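I get asked how I keep my food tubs from taking over the cupboard — well, I have a cull every November. Any tub without a lid goes.
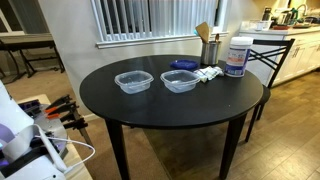

Match them up on a table first, it's much quicker than rummaging on your knees.

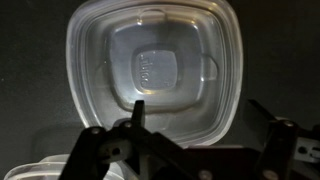

Grooves hold grease, so I go round mine with an old toothbrush and warm soapy water.
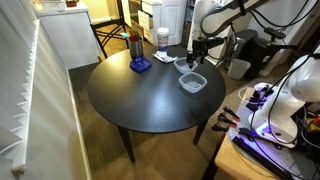
Smelly ones get bicarb overnight. Store the lids upright — Mechthild's tip, and a good one!

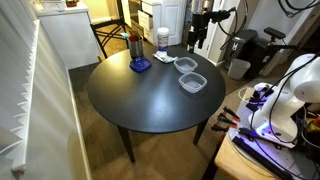

Wipes and utensils at the back of the table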